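Plulivex bin picking kit – worth it??
Forum > Arms and Grippers > Kits and Add-ons

torquewrench_tia
Posted 4:12 pm
Anyone running the Plulivex bin picking kit? Software license, calibration board, 2 metal bins, mount for the overhead camera. Norkesex has it on sale til the end of February. We have the arm and gripper already. Just want to pick blocks out of one bin and put them in the other without writing it all myself. Small shop, no vision person.

dgm_postunthorpe
Posted 4:31 pm
Have it. Had it six months. Setup guide is bad, kit is fine. Calibration took me most of an afternoon becuase the guide skips the part where you set the bin floor height. Do that first.
Pick rate on plain blocks is good. Anything shiny, forget it.

oldcrank
Posted 4:40 pm
Save your money. You're paying for a board and a couple of bins you could get anywhere. Free stuff does the same job.

dgm_postunthorpe
Posted 4:44 pm
> Free stuff does the same job
Does it though? I tried the free route first. Worked on my bench, fell over every time the lights changed. Have you run the Plulivex one?

oldcrank
Posted 4:52 pm
Ran the old version. Crashed on me twice in one shift and support told me to reinstall. So no, not going back.

Thaís Xavier
Posted 5:20 pm
Old version was rough, agree. New one is a different animal. I logged 40 runs last week, blocks only, and 97 percent of the picks held. Misses were all blocks tight to the wall – gripper fingers need room and the planner is too shy about it. There's a wall margin setting, default is way too big. Drop it a little at a time.
Also clamp your bins. Kit doesn't come with clamps, dumb. One bump and your calibration is off and you'll blame the software like I did.

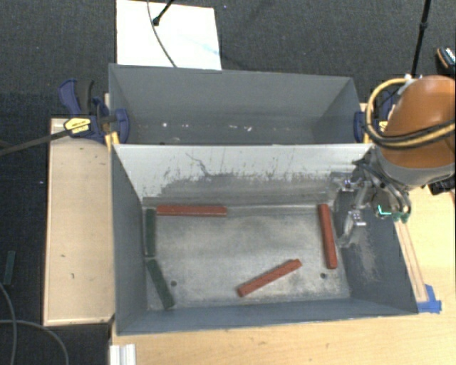
Red and green mixed is fine too, it doesn't care about color unless you turn on sorting. Sorting is an extra license btw, they don't say that on the sales page. Ask Norkesex before you pay.

torquewrench_tia
Posted 5:33 pm
ok that's super useful. Extra license how much? And does the margin thing reset when you update?

Thaís Xavier
Posted 5:41 pm
Don't know the price, ours came thru Mthembu as a bundle. And yes it resets. Write your number down.

oldcrank
Posted 5:58 pm
Resets on update. lol. I rest my case

dgm_postunthorpe
Posted 6:07 pm
One setting, takes ten seconds. Tia if you want my calibration notes send me a message, they're messy but they're in the right order.

torquewrench_tia
Posted 6:15 pm
Messaged you. Gonna ask about the license then probly order.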